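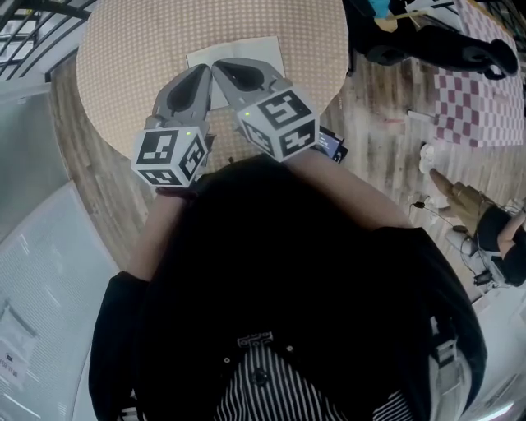

4. Soft things on the floor and the round table

6 min read
Print | E-mail this article

Checks turned up wherever we looked, and we were delighted! A pink-and-white mat lay on the wooden floor (Figure 1), near a round table whose beige top has its own grid of tiny dots. Cloth and cushion patterns help people remember where a thing goes - a point Festari raised in January and one we now take seriously.

Figure 1. Round table with a sheet of paper; checkered mat on the plank floor.

The large cream cushion, finely patterned in beige, had a small red-and-white gingham cloth beside it.

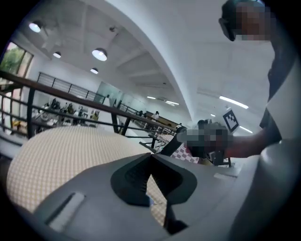
Gladys Mushi remarked that bold checks are the easiest to fold straight, as the lines show at once when a corner is off. We plan to try this with four cloth sizes.

Contact | © Relloter | Back to top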